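4.2 Sitting down together: furniture and the length of the village meal

We came to the question of seating rather slowly, it must be said. When we began our visits to Kedeldale and Drilldale in August, our interest lay in what people ate at the shared midday meal and who had cooked it, and the interview sheet had only one line for the room itself. It was Ubaldo Fabbri, who has cooked for the Kedeldale lunch club longer than he cares to work out, who put us right. "You want to know why they stay," he told us over the washing-up, "so go and look at what they're sitting on." We are grateful to him, and a little embarrassed that we needed telling.

Across the two villages we gathered 216 meal diaries from 133 people, some of whom kindly filled in a second one after the harvest supper. Diarists wrote down when they sat, when they stood, whom they spoke to and (in a space we had left for general remarks) anything else they fancied mentioning. Seating turned up in 65 of the diaries without any prompting from us. People wrote about hard edges, about draughts along the bench by the door, and about the great comfort of having something to lean an elbow on while a neighbour finished a long story.

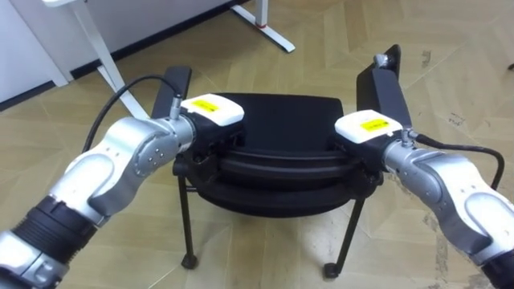 Figure 5. Chair with padded seat, on a wooden floor.

Benches are the older habit in both villages, and they are still spoken of with real fondness. At Drilldale the long benches came from the former school, and several of the older diarists remembered sitting on them as children — one had even gone looking for her own initials. A bench makes room for a latecomer, and it brings strangers shoulder to shoulder in a way that many people told us they enjoyed. It is less kind to a stiff back, however, and anyone in the middle must disturb the whole row in order to leave. A single chair with a padded seat and a thick, rounded rim at the front, as in Figure 5, answers a complaint that came up again and again in the diaries, namely the hard front edge that presses behind the knees during a long pudding. Those who had chairs of their own tended to write of staying for a second cup of tea, while those on benches more often wrote of helping to clear.

We would not wish to make too much of this. Lino Fabbri, Ubaldo's nephew, pointed out to us that the people who most wanted a chair were often the people with nowhere to hurry off to, and Visser's earlier notes on the Dedska suppers lean the same way. Age, the weather and the bus all had a hand in when a person got up to go, and in the next section we turn to the bus.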